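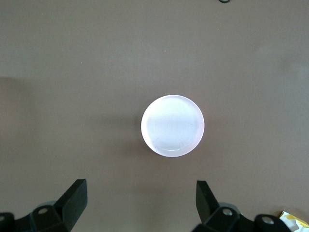

Progress report to the Betancur Fund: online short course, Supporting Families After the Birth

Prepared by Omar Bataineh, course lead, Conetley Learning

Period covered: from the release of the second payment to the end of February

Summary

The course is written, and five of its 6 weeks are open to learners. Week 6, on feeding support for babies who have been in a neonatal unit, is being revised after review and will open in the next period. We have met the enrolment target agreed with the Fund. We have not met the target for completion among community health workers, and the reasons we know of are set out under Learners below. Spending is within budget, with one transfer between headings that needs your approval.

Work since the last report

When we last reported, Weeks 1 to 3 were open and Week 4 was in draft. Week 4 (the mother's recovery in the first weeks) and Week 5 (mood, sleep and asking for help) have since been finished, reviewed and released.

Week 4 took longer than planned. The first draft put most of its length into wound care and bleeding, and the reviewers felt that pelvic floor problems and pain had been squeezed into a single step at the end. Montserrat Pacheco rewrote it as four separate steps, each with a short article, a discussion prompt and a list of signs that should lead to a same-day referral. The referral list was checked twice by our clinical reviewers, and we have asked learners to follow their own local guidance wherever it differs.

Week 5 went through with small changes. The main one was to the wording on low mood. Early readers from the Surden health visiting team said the draft moved too quickly from tiredness to depression and left out the large number of women who are somewhere in between. The article now opens with the questions a worker might ask on a home visit and comes to the screening tools later.

We also corrected Week 2. A learner pointed out that the table of home visit timings did not match the text beside it. The text was right. The table was replaced within two days and a note was posted to everyone who had already passed that step.

Learners

Enrolment stood at 4000 at the end of the period, which is the figure in the grant agreement for this stage. Half of those enrolled, 2000, have opened at least one step in Week 1. The remainder joined and have not yet started. Our earlier courses showed a similar gap, and the reminder message sent a fortnight after joining brings a share of these people back.

Midwives and student midwives finish at the rate we had hoped for. Community health workers do not. Many of them stop during Week 3, which has the longest videos and the heaviest use of clinical terms. Iraís Contreras spoke to 12 of those who had stopped, by telephone, and wrote up the calls. The points raised most often were:

The videos use too much mobile data, and the lower-quality setting is hard to find.

The transcript has to be opened in a separate window and does not display well on a small screen.

Terms such as "lochia" and "involution" are used in the video before the article that defines them.

Several people were studying late in the evening after work and could not get through a whole step in one sitting.

The first three can be dealt with. We have asked the platform team to move the transcript on to the same page as the video, and the order of the steps in Week 3 has been changed so that the glossary article comes first. We have also cut the two longest videos into shorter parts. The fourth is harder. We have lengthened the access period for learners who ask for it, but we can't yet say whether that makes a difference.

Discussion areas

The discussion areas are busy in Weeks 1 and 2 and quieter after that. Two trained mentors read all posts each morning and reply where a question has been left unanswered. Most questions are practical: how long to spend on a first visit, what to do when a grandmother answers for the mother, how to record advice given at the door.

A small number of posts have described the writer's own experience of birth or loss. We had guidance for mentors on this from the start, but it assumed such posts would appear only in Week 5. They have come up in every week. The guidance now applies across the whole course, and the support page is linked from the foot of each discussion step. One post was removed because it contained details that could have identified a patient. The learner was contacted privately and was content with this.
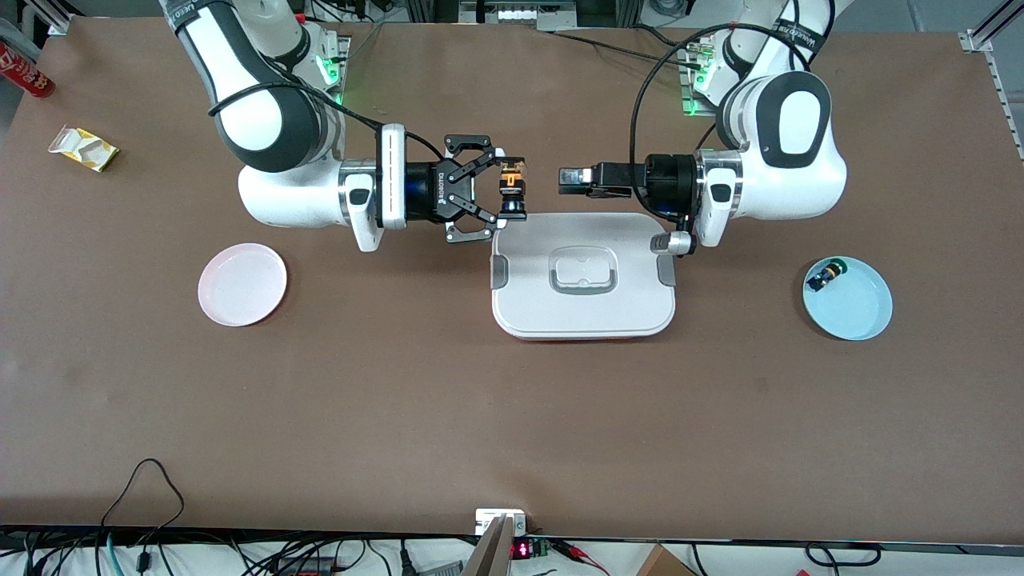 The mentors have asked for a second short training session before Week 6 opens, as neonatal care is likely to bring more posts of this kind. We have agreed to this and it will be paid for from the existing mentoring budget.

Review of Week 6

The draft of Week 6 was sent to Crescencio Cervantes and Mattes Pfeiffer for review. Both returned it with detailed comments. They agree that the material on expressing and storing milk is sound. They also agree that the section on going home needs more on babies who leave the unit on a mixed feeding plan, where parents may have had different advice from different members of staff.

They differ on how much to say about feeding by tube at home. Mattes would leave it out, on the grounds that a worker who meets this will be working alongside a specialist team. Crescencio would keep a short article, as in some areas the community worker is the only person who visits often. We intend to keep a short article that explains what the family may have been taught and whom to call, with no instruction on the procedure itself. Both reviewers have seen this plan and accept it.

Translation

The Spanish version of Weeks 1 and 2 is complete and has been read by a practising midwife. Week 3 is on hold until the shortened videos are final, so that subtitles are only paid for once. We still expect to release the Spanish course as a whole, with no weeks opened early.

The partner at Florngate has offered to try the Spanish version with its own trainees before release. We would like to accept. There is no cost to the grant, apart from a few hours of Montserrat's time to answer queries.

Budget

Spending on writing, review and mentoring is in line with the plan. Video costs are over, owing to the re-editing in Week 3. Translation is under, owing to the delay described above, but that money will be needed later and should not be treated as a saving.

We ask for approval to move the unspent travel budget to video. The two review meetings planned in person were held online and the travel money is no longer required. The transfer would cover the overspend in full.

Risks

Completion by community health workers may stay low even after the changes to Week 3. If so, we will look at offering Weeks 1 and 2 with their own certificate.

The platform change to the transcript is outside our control. We have been given a date in the next period but it has moved once already.

Reviewer time for the Spanish Week 6 has not been confirmed. Iraís is approaching two possible readers.

Plans for the next period

Finish and release Week 6 in English.
Hold the second mentor training session.
Complete Spanish subtitles for Week 3 and begin Week 4.
Send a short survey to learners who joined but did not start.
Report completion figures for Week 3 before and after the changes, separately for each staff group.

Decisions needed from the Fund

Approval of the transfer from travel to video.
Agreement to the trial of the Spanish version at Florngate.

Questions on this report should go to Omar Bataineh at Conetley Learning. The write-up of the telephone calls is available on request, with names removed.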